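Livisstead Tool Library - Frequently Asked Questions

Who can borrow?
Anyone 18 or older with a Livisstead address. Membership is $20 a year, and you can sign up at the desk or by mail.

How long can I keep a tool?
Seven days for power tools, 14 for hand tools. You can renew once by phone unless another member has a hold on it. Garden tools go out for the whole weekend from April to November.
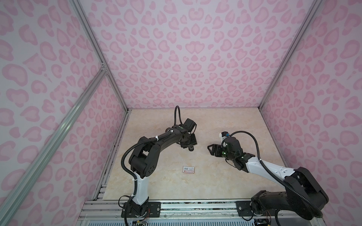 What if something breaks?
Tell us when you bring it back. Normal wear is free. Please don't try to fix it at home - we send motors and cords to Skadico for repair.

How do I find an item in the catalog?
Search by name or by item number. The catalog lists 372 items, and the printed copy at the desk is updated every month.
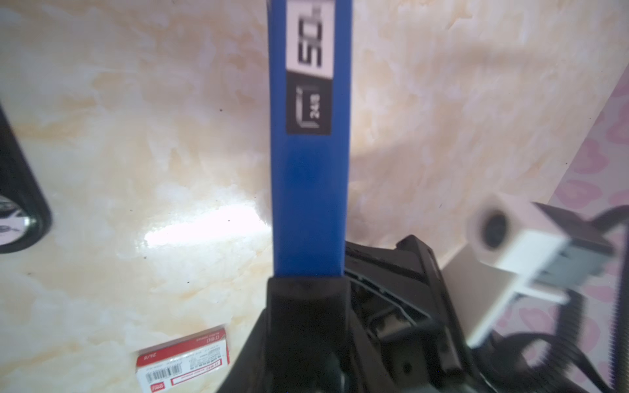

Holds are kept for two days after we call you. When you phone to renew, have the item number ready. Look for it on a label on the handle, like the white 248 on a black square on this blue one. Leave all labels in place when you clean the tool.

Do you charge late fees?
Yes, $1 a day per item. After 30 days we bill you for a replacement.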